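Why Does a Squeegee Work?

Water likes to stick to smooth things such as glass and tile. It also sticks to itself, and so it sits in drops. When a drop dries, the water goes into the air but the minerals in it stay behind. Those are the white spots on a shower door.

A towel soaks water up. A squeegee pushes it. The rubber edge bends a little and presses flat, so very little water can slip under it. Start at the top and pull down. Wipe the rubber after each pull.

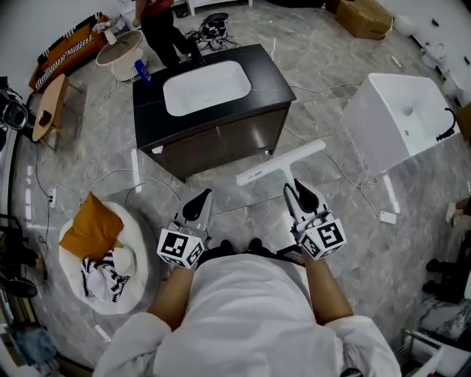

A squeegee with a long white blade.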